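Häufige Fragen zu Bettdecken und Kopfkissen von Lumwood

Welche Deckengröße passt zu mir?
Bis zu einer Körpergröße von 1,80 m reicht in der Regel die Länge 200 cm. Wer größer ist, nimmt besser die Überlänge 220 cm. Für Paare führen wir die Brindville auch in 200 x 200 cm, die meisten Kunden bestellen aber zwei einzelne Decken.

Was ist der Unterschied zwischen Brindville und Sesuven?
Die Brindville ist mit Daunen und Federn gefüllt und in Kassetten abgesteppt. Die Sesuven enthält eine Faserfüllung, lässt sich heißer waschen und trocknet schneller. Beide haben einen Bezug aus Baumwolle.

Gibt es die Decken in verschiedenen Wärmestufen?
Ja, in 5 Stufen von extraleicht bis extrawarm. Für ein Schlafzimmer mit 19 Grad empfehlen wir Stufe 3. Wer leicht friert, wählt eine Stufe höher.

Kann ich eine Vierjahreszeitendecke auch geteilt benutzen?
Ja. Sie besteht aus 2 Decken, die mit Druckknöpfen verbunden werden. Die dünnere ist für den Sommer gedacht, die dickere für Frühjahr und Herbst.

Wie wasche ich meine Decke?
Sesuven bei 60 Grad, Brindville bei 40 Grad mit Daunenwaschmittel. Bitte keinen Weichspüler verwenden. Die Trommel sollte mindestens 7 kg fassen, bei Übergrößen ist eine Wäscherei die bessere Wahl. Daunendecken gehören danach in den Trockner, bis auch der Kern der Kassetten trocken ist. Zwischendurch aufschütteln.

Mein neues Kissen riecht etwas. Ist das normal?
Ein leichter Eigengeruch kommt bei frisch ausgepackten Kissen vor. Lassen Sie es ohne Bezug ein bis zwei Tage in einem gelüfteten Raum liegen.

Kann ich die Füllmenge beim Kissen Khoury ändern?
Ja. Öffnen Sie den seitlichen Reißverschluss und nehmen Sie Füllung heraus, bis die Höhe stimmt. Den Rest bewahren Sie am besten in einem Baumwollbeutel auf. Nachfüllpackungen finden Sie im Shop unter Zubehör.

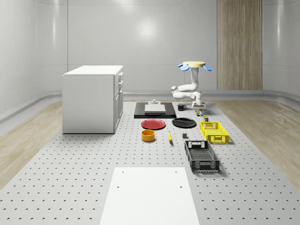

Wie lange kann ich zurückgeben?
Innerhalb von 28 Tagen nach Erhalt. Decken und Kissen dürfen ausgepackt und mit eigener Bettwäsche probiert werden. Gewaschene oder verschmutzte Ware nehmen wir nicht zurück.

Liefern Sie auch nach Österreich und in die Schweiz?
Nach Österreich ja, in die Schweiz derzeit nicht. Im Dezember kann der Versand länger dauern.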